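Groceries on the Table: My Morning at the Tratard Open Day

I should say up front that I went to the Tratard open day mostly for the buns. My neighbor had told me the buns were good, the bus from Midtbø stops right outside, and I had a free Monday. I'd also been told there would be robots, and I pictured something with wheels that would bring me the buns. No such luck!

What I got was a dark room with 30 folding chairs, a big screen and a very cheerful engineer with a clip-on microphone. Tratard makes software for robots that sort and pack groceries, and nearly all of the early work happens in simulation. The table, the arms, the cans - all of it is built inside a computer. I admit I was a little let down for maybe a minute. Then the first view came up and I forgot to be grumpy, because it looked so much like my own kitchen counter after a trip to the store (if my kitchen floor had grid lines on it, anyway). 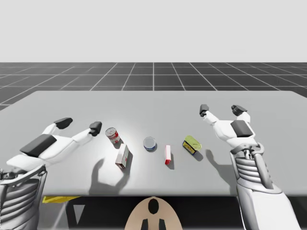 Why the groceries are so boring

The engineer asked us to guess why they had picked such dull things to put on the table. A man behind me shouted "Cheap!" and got a big laugh. The real answer is shape. A round can wants to roll if you knock it over. A thin box standing on end will tip if you so much as breathe on it. A flat tin is wide one way and narrow the other, so you have to decide how to come at it before you start. I have packed my own bags for decades and I've never once thought about any of this, and now I can't stop. I stood in the checkout line at the Skikon the next day sizing up a box of crackers.

The other thing I liked is that you can move the view wherever you want. The engineer dragged the mouse and we swung in lower and closer to the left arm, close enough to see the hinge plates and the little screws. Somebody modeled those screws! I asked if they matter to the software and was told no, but that people get fond of them. 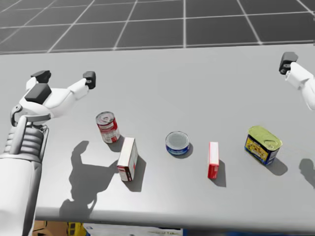 Fingers open, with the soup can just past the tip.

We spent a good while on shadows. Light comes in from one side in this world, and the arm throws a big dark shape over the table that looks to me like something with horns. It's there on purpose. A real robot in a real warehouse will be looking at shadows all day long, and the software needs to learn that a shadow can't be picked up. My cat is still working on that one.

After the break (two buns, both cardamom, my neighbor was right) we switched to what they call the hand view, where you look out past the gripper's own fingers. I can't tell you how strange this is. You feel like you have mitts on. You're hanging over a box of Jell-O chocolate pudding mix, with a StarKist can off in one corner, and everything you know about pudding is suddenly no use to you at all. How wide do you open? Do you turn your wrist first? Which side do you go for? The room got very quiet, and then everyone started giving advice at once, most of it to do with the wrist.

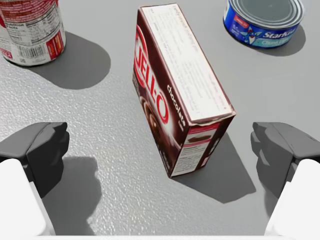
My turn at the controls

There were 2 stations at the side of the room where visitors could drive the gripper, and I waited in line behind a boy who was much better at it than any of the grown-ups. You get a pair of handles and a screen. One handle moves the hand, the other tilts it, and a trigger on the second one closes the fingers. Simple enough, I thought.

Reader, I lost the table. I don't know how else to put it. I pulled up when I meant to push forward, gave the wrist a twist for good measure, and ended up with a fine view of gray on gray, a little bit crooked. The engineer was very kind and said that visitors from Pritberg had done the same thing the week before, and that one of them had parked up there for most of the session.

Still, it's a good way to look at the fingers themselves. Up close, the inner faces of the dark pads are all steps and notches, like a tiny staircase. I'd taken them for smooth from across the room.
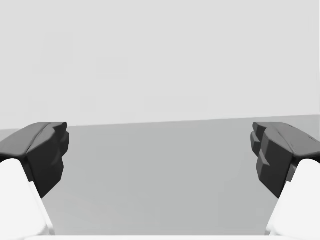

If you want to go

The next open day is in August, and you need to book through the Tratard front desk. Take the 51 bus and get off at the stop with the blue shelter. Wear a sweater, the screen room is kept cold. Kids are welcome at the driving stations as long as they can reach the handles, and there's a step stool if they can't. I've put my name down again. I would like one more go at that pudding box, and I'm told the August buns have raisins.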